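Thursday, July 1, 2021

Sourdough on rye, month eight

I started my rye starter last November and I still get a little thrill every time I lift the lid. It smells like green apples and wet stone right now, and last week it doubled in 3 hours flat, faster than it has ever gone for me! Summer kitchens are wonderful for this. In the winter I was putting the jar on top of the fridge with a dish towel around it and checking on it like a sick pet.

So, the flour. I finally tried the dark rye from Kimaro that so many of you mentioned, and I'm sold. It drinks a lot more water than the Vendano one I'd been using all spring. My first dough came out stiff enough to hold up a spoon, so for the second I went up to 90 percent hydration and just let it be sticky.

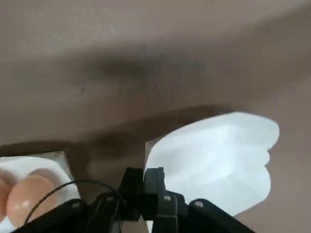
And sticky it was. Rye doesn't want to be kneaded, and once I stopped fighting it the whole thing got so much more fun. Wet hands, a wet scraper, stir until there are no dry bits, scrape it into the tin, smooth the top with the back of a spoon. Ten minutes of work and then you go read a book. I sprinkle flour over the top before the last rise, and when the flour cracks into little islands it's ready for the oven.

I've been baking it hot for the first stretch, then turning it down and leaving it in for 60 minutes more. The kitchen smells like malt and toast the whole time - my favorite part of the week, easily.
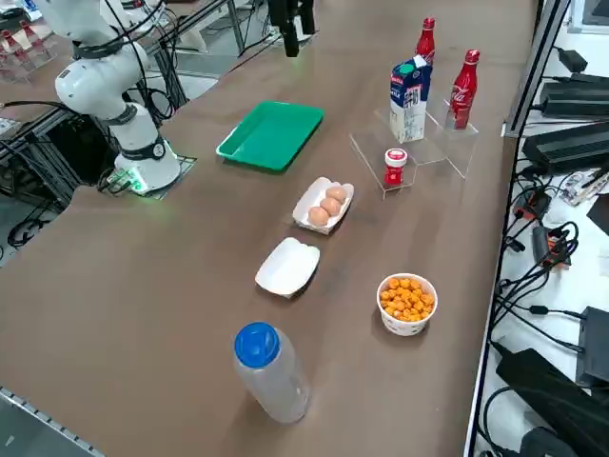 The hard part is the waiting. A rye loaf cut on the day it's baked is gummy and smears all over the knife, and I've ruined two that way (I was hungry, I regret nothing). Wrap it in a clean towel, leave it overnight, and the next day it slices thin and clean and tastes twice as sour. By day three it's even better. I had the end of the last one with butter and radishes and stood at the counter grinning.

A few of you wrote in after the last post about seeds, and there was a nice long comment under it on soaking.

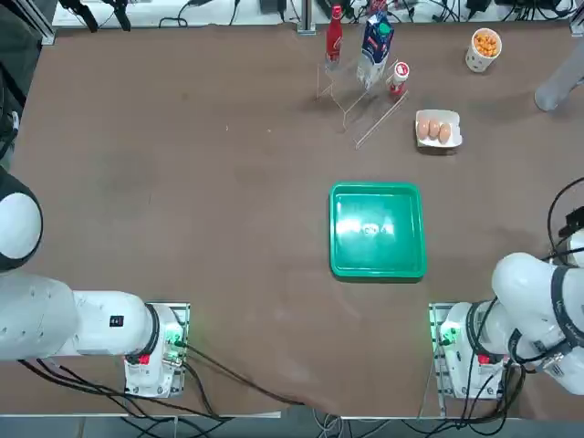 Tunano wrote that soaking the sunflower seeds in hot water overnight changed everything, and that stale rye crusts can go into the same bowl: "Squeeze them out in the morning and stir them right into the dough. The loaf stays moist for a week and you'll never throw out a crust again."

I tried it the very next day and yes, yes, yes. The old bread makes the new bread taste darker and rounder, almost like coffee. I did have to hold back a splash of water. 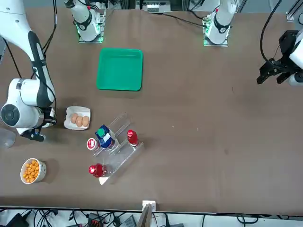 Now that I've got a loaf on hand all the time, I've been having a great time with what goes on top. Pickled herring, cream cheese with way too much dill, leftover roast beets mashed with horseradish. Still, if you've got eggs out on the table, like the ones up there, you're most of the way to the best lunch I know. Boil them so the yolks are just barely soft, slice them onto thin buttered rye, salt, chives, done. A little mustard under the egg if you're in the mood.

Next up is a loaf with caraway and molasses, baked low all night long. I've got 83 tabs open about it and they all disagree on the oven temperature, so if you've made one, please tell me what you did!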